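Skindbridge Shared Workroom: progress report to Brotell, January

Prepared by Stefaniia Harasym

Work since the last report has been on furnishing the room and getting it ready for the food and tableware sessions. The grant lines for furniture and electrical work are both nearly spent. The line for small supplies has hardly been touched.

We chose white tables throughout. Gebhard Pichler had asked for a wood finish, but the samples from Zwahlen showed stains from berries and beet juice after one afternoon, and the white ones wiped clean. The matte top costs a little more than the gloss. It gives less glare under the ceiling lights, and people who sit at it for a full session have said they prefer it.

The light gray partition stays where it is for now. Moving it would mean a new permit, and the space gained would be small.
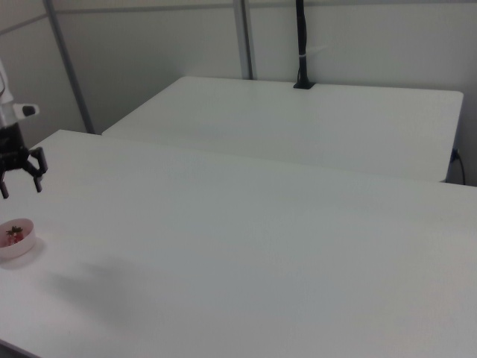 Power to the tables was the slowest part of the job. The first electrician's quote came in at $398 and left out the cable runs. Kilian Leitner got a second quote for $290 with the cable runs included, and we accepted that one. The work was finished in one morning. We still need covers for the places where a cable hangs down to the floor, and Kilian has those on order.

For tableware we are using small shallow bowls in pale colors. Fruit shows up well in them and they stack in the cabinet without chipping. Two were broken in the first month and have been replaced from the supplies line. Strawberries have been the most useful fruit so far, though they are expensive at this time of year and have to be bought the same day. Zlata Kuzmenko is asking the Clillero market for a standing order at a lower price.

Cleaning takes longer than we planned for. The tables are wiped before and after each session, and the bowls are washed by hand because the dishwasher is not hooked up yet. Esben Overgaard has the plumber's dates and will confirm one with the building.

Still open:
Cable covers, on order
Dishwasher hookup, waiting on a date
Standing fruit order, price not agreed
Labels for the cabinet shelves

We are not asking for a change to the budget. We would like to move 2 percent of the furniture line to cleaning supplies, if Brotell has no objection.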